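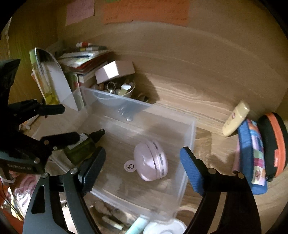
*Pink compact in its clear box, with a seashell for company.*

# Itora rolling cart, nine months in

Posted 13 August 2022

I bought the Itora in November, when my closet had reached the stage where opening the door was a decision. It cost $121, a lot of money for three trays on wheels. My sister paid $29 for one at a discount store and has mentioned it at every family meal since.

Putting it together took an evening. The instructions are all drawings, starring a bald little man who smiles through every step, including step 6, where you hold four posts upright and thread a tray down over all of them at once. He has the arms for it. I used a chair, two cookbooks and my neighbor Rory MacRitchie, who held one corner and offered opinions about the others. The screws are decent and the holes line up. There's one Allen key in the box, and it's soft enough that mine had rounded off by the time I reached the handle. Use your own if you have one.

Once it's up, it's solid. The trays are powder-coated steel with a lip a couple of inches high, and the mesh on the bottom is tight enough that a pencil won't drop through. A crochet hook will, point first, into whatever you keep on the tray below. I cut some shelf liner to fit and that took care of it.

**The wheels.** This is where your $121 went. They're rubber, they're quiet, and they'll go over the strip between my hallway and the kitchen without throwing everything overboard. Two of them lock. The locks are little tabs you press with your foot, and one is stiff enough that I've stopped trying it in socks. The other one alone keeps the cart where it is on a wood floor. On tile it pivots slowly around the locked wheel like a bored dog on a leash.

**The trays.** You can set the middle one at a few different heights, a feature I was excited about and have used once. Moving it means taking the top tray off, and taking the top tray off means emptying it, and by then you're sitting on the floor sorting buttons at eleven at night. Pick a height at the start and make peace with it.

Long, flat things do well on this cart. Soft, springy things don't. Scarves slide over the lip, and anything coiled tries to become a larger circle than the tray has room for. Thick cord is the worst of the lot, even when it's still in its clear plastic bag like the pale pink braided stuff in the photo, with those big loops nested inside each other. I put that sort of thing on the bottom tray, where it can lean out all it likes and only bother my ankles. 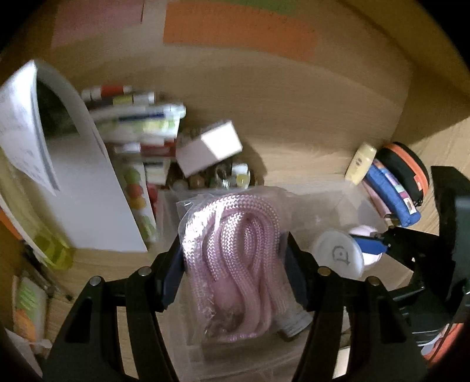 The handle deserves its own complaint. It bolts to one short end and looks great, and it sits right where you'd reach into the top tray if you came at the cart from that side, so the cart has a front whether you wanted one or not. Mine faces the wall for that reason, handle first. Anything small and round that goes on top gets a lidded box before I roll it anywhere, and clear plastic is best for that, like the box around the pink compact, so I can see what I've got without opening it. I didn't buy the matching Itora bins. They're $23 apiece, they're opaque, and they are a half inch too wide to sit two across.

I should say that I looked at the Kasura first. Ilham Samir has one in her sewing room and let me push it up and down her hall for a while. It's lighter and it folds flat, and if you live somewhere with stairs I'd go that way. It also hums when it rolls, a low note that you'd get used to or move out over. The Jadoon looked good online, but the reviews kept bringing up the smell of the paint, and one man had written so many words about that smell that I felt I'd lived through it with him.

After nine months the coating has one chip, on the corner that meets the door frame. The screws needed tightening in spring. Nothing has bent, although I did once load the bottom tray with paint cans to see if it would mind.

Would I buy it again? At the full price I'd grumble and then do it. At my sister's price I would have her cart, with the wheel that comes off, which she says is fine as long as you don't move it.

Four stars. The missing one is for the Allen key and the bald man's smile.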